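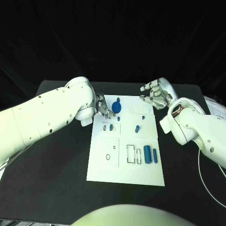 Two-arm station at the Galton student project, with the white task board and its blue parts.

The manipulation group at Galton opened its workshop to visitors for an afternoon in April. The project is run by students as a two-semester course, and the visit was limited to groups of 13 so that everyone could stand within sight of the station. We were in the second group, at 2:30.

The course is built around one piece of equipment, a flat board with removable pegs and cylinders. Teams write control code that has to pick up each part and seat it in the matching opening. The board was designed by an earlier class under the name Geslow, and the drawings have been revised every year. The current version has separate panels, so a worn section can be replaced without reprinting the whole board.

Most of the explanation concerned the hands. Multi-fingered hands give the students more ways to hold a short peg than a parallel gripper does, at the cost of many more joints to command. The first semester is spent on grasping alone. Insertion comes in the second, and clearances are tightened in two steps.

Training data is collected by teleoperation. The class has logged 1439 attempts this year, of which more than 125 were discarded for labeling errors. Each attempt is filed by part, starting position and operator. The students' logging tool, Amero, writes these fields automatically, but the result is still entered by hand. One team is working on a check for that step.

The upright pegs are handled fairly well according to the students. Cylinders lying on their sides are harder. They roll when touched off center, and the fingers have to approach low without pressing on the board. Two teams are trying different approaches and had results on a poster by the door.

A smaller bench in the next room, called Ersoy, is used for hand calibration. A full calibration takes 23 minutes and is repeated after any finger is serviced.

Questions ran over by a few minutes. Parts files for the board are available from the course office on request. Parking is behind the building, and the side entrance is the closer one.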